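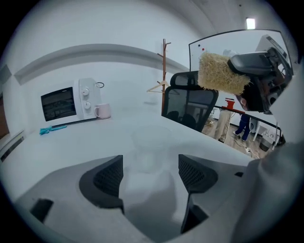

고객관계관리(CRM) 백엔드 엔지니어 채용 (데이터 동기화 파트)

Jorenus는 중소 규모 영업 조직이 사용하는 고객관계관리 소프트웨어 Paser를 개발합니다. 현재 679개 고객사가 Paser에서 연락처, 견적, 상담 이력을 관리하고 있습니다. 이번 채용은 메일 및 캘린더 동기화 모듈을 담당할 엔지니어 두 명을 대상으로 합니다.

소속 및 근무 조건
소속: 플랫폼개발실 동기화파트 (현재 인원 7명)
고용 형태: 정규직, 수습 3개월 (수습 기간 급여 100% 지급)
근무지: 대전 본사. 주 2일 재택근무 가능
근무 시간: 주 40시간, 출근 시각은 8시에서 10시 사이 자율 선택
입사 시기: 8월 중 협의

담당 업무
외부 메일 서버(IMAP, Exchange)와 Paser 상담 이력 간 양방향 동기화 로직의 개발 및 유지보수를 맡습니다. 기존 동기화 모듈은 단일 프로세스 구조이며, 이를 메시지 큐 기반의 작업자 구조로 이전하는 작업이 진행 중입니다. 이전 대상 작업 유형은 12종이고 그중 다섯 종의 이전이 끝났습니다.
중복 연락처 병합 규칙의 설계와 테스트도 업무에 포함됩니다. 병합 규칙은 내부 규칙 엔진 Ondier에서 정의하며, 사전 경험은 요구하지 않습니다.
장애 대응 당번은 파트원이 주 단위로 교대합니다. 당번 주간에는 별도 수당이 지급되고, 야간 호출이 발생한 경우 다음 날 오전 근무가 면제됩니다. 수습 기간에는 당번에 배정되지 않습니다.

필수 요건
Java 또는 Kotlin 서버 개발 경력 3년 이상
관계형 데이터베이스의 트랜잭션 격리 수준과 잠금 동작에 대한 이해
재시도, 멱등성, 부분 실패 처리를 직접 구현한 경험
한국어 기술 문서 작성 능력 및 영어 문서 독해 능력

우대 요건
RabbitMQ 또는 Kafka 운영 경험
OAuth 2.0 기반 외부 API 연동 경험
개인정보 암호화 저장 및 접근 기록 관리 경험
PostgreSQL 파티셔닝 적용 경험

학력과 전공은 심사 항목이 아닙니다. 이력서에 사진, 생년월일, 가족관계를 기재하지 마십시오.

전형 절차
1. 서류 심사: 결과는 합격 여부와 관계없이 메일로 통보합니다.
2. 과제: 연락처 변경 로그 두 개를 입력받아 병합 결과와 충돌 목록을 출력하는 프로그램을 작성합니다. 제출 기한은 과제 수령 후 7일입니다. 사용 언어는 JVM 계열로 제한합니다. 테스트 코드를 함께 제출해야 하며, 화면 구현은 평가하지 않습니다.
3. 기술 면접: 90분. 제출한 과제 코드를 기준으로 진행합니다. 면접관은 동기화파트장 Anju Rawat와 파트원 한 명입니다.
4. 최종 면접: 40분. 플랫폼개발실장 Tainá Rangel이 진행하며 통역이 배석합니다. 처우 협의는 최종 면접 이후 별도로 합니다.

제출 서류
이력서와 경력기술서를 각각 PDF로 제출합니다. 경력기술서에는 본인이 담당한 범위와 팀 전체의 범위를 구분하여 기재하십시오. 공개 저장소 주소는 선택 사항입니다.

접수
채용 페이지의 지원서 양식을 통해 접수합니다. 공고 분류는 "플랫폼/동기화"를 선택하십시오. 사내 견적 모듈 Parisi의 개발자 공고는 별도로 게시되어 있으며, 두 공고에 중복 지원할 수 없습니다.
접수 마감: 2019년 5월 12일 18시
마감 시각 이후에는 양식이 닫히며 메일 접수는 받지 않습니다. 제출 서류의 반환 및 파기는 전형 종료 후 지원자가 양식 하단의 "서류 파기 요청" 메뉴에서 신청할 수 있습니다.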